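Last updated 2021-11-20. We get the same handful of questions every time we mention the gripper comparison, so they live here now. If you came looking for a ranking with a gold medal on top, there isn't one.

## What did you compare?

Two grippers on the same pair of arms. One is the Zurov parallel gripper, the older of the two, with stiff fingers. The other is the Novside, with softer fingertips and a price tag to match the brochure. Both were run by a person driving the arms by hand control, with the same controller settings as far as the two drivers allow.

## Did the vendors pay for this?

No. We bought the Zurov ourselves and had the Novside on a trial through Trustdale, a reseller. They asked to see the results before we posted them. We said no, and they were fine about it.

## Why not use the standard test objects?

We did, in April, and learned very little. Rigid blocks with clean edges are easy. Any gripper on sale today can pick up a block, and a demo video full of blocks tells you that somebody owned some blocks. The second round was mostly plastic bags, sheeting, cloth and other things that fold, slide and hide their own edges.

## How many tries per gripper?

200 each in the second round. Out of those, the Novside completed 83 percent and the Zurov came in 4 points behind. I would not bet lunch on a gap that size. Change the operator or the bag and it could close up or flip.

## The Novside page says it "handles any material." Does it?

"Any material" is a phrase written by someone who has never chased a trash bag across a tile floor. Thin plastic is where both grippers lost most of their points. The fingers close, the plastic slides out, and you have moved a wrinkle two inches to the left. Softer tips help with a fold that is already standing up. They do very little for plastic lying flat.

## How much can the operator see?

Less than the spec sheets suggest. Each arm has a small wrist camera, and there is a head camera looking down over both. Wrist views are sold as the answer to everything in close work, and they do help when the target is small and in front of the fingers. Put something big up close and you get a wall of gray. The head view has the opposite trouble: it takes in the whole work area, but turns to mush once anything moves fast. 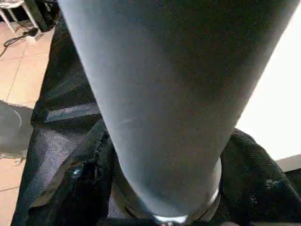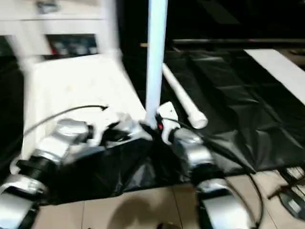 Price, who ran the same pair of grippers at another site, wrote in to say we are being too hard on the head camera and that a shorter exposure with more light would fix most of the blur. Price also thinks our Zurov number is low, and says the stiff fingers do better on plastic if you come in at a shallow angle and scrape a fold up first.

## So is Price right?

On exposure, probably. We left the camera on automatic because that is how it ships and how most people will use it. More light would be worth a try, though we already get glare off shiny plastic and I don't look forward to more of it.

On the scraping trick, maybe. We tried it for 20 extra picks, which are not part of the totals above. It worked better than a straight-down grab, and it was slow. If your job is measured in picks per hour, that matters.

## Do the cables get in the way?

Yes, with both grippers. External cables limit how far you can roll the wrist before something pulls tight. The Novside cable is a bit longer, so it pulls later and snags sooner. Neither company says a word about this in its manual.

## What about the controller?

It's the same one for both grippers, so it should not favor either. "Should" is doing some work there. The Zurov driver reports finger position more often, and operators said it felt more direct. We didn't measure that, so treat it as an opinion.

## Which one should I buy?

If you already own the Zurov, I see nothing here that justifies replacing it. If you are starting from zero and handle a lot of cloth, ask for a trial of the Novside and bring your own cloth. Don't let them bring theirs.

## Will you test suction?

Not on this setup. People keep telling us suction would solve the bags. I'd like to see it done on a crumpled one first.

## Can I have the raw data?

The trial log, yes, as a plain spreadsheet. The video is not ready to share. A fair number of clips still need labels, and the failure categories have been renamed twice, so early rows may say "slip" where later ones say "lost fold." They mean the same thing.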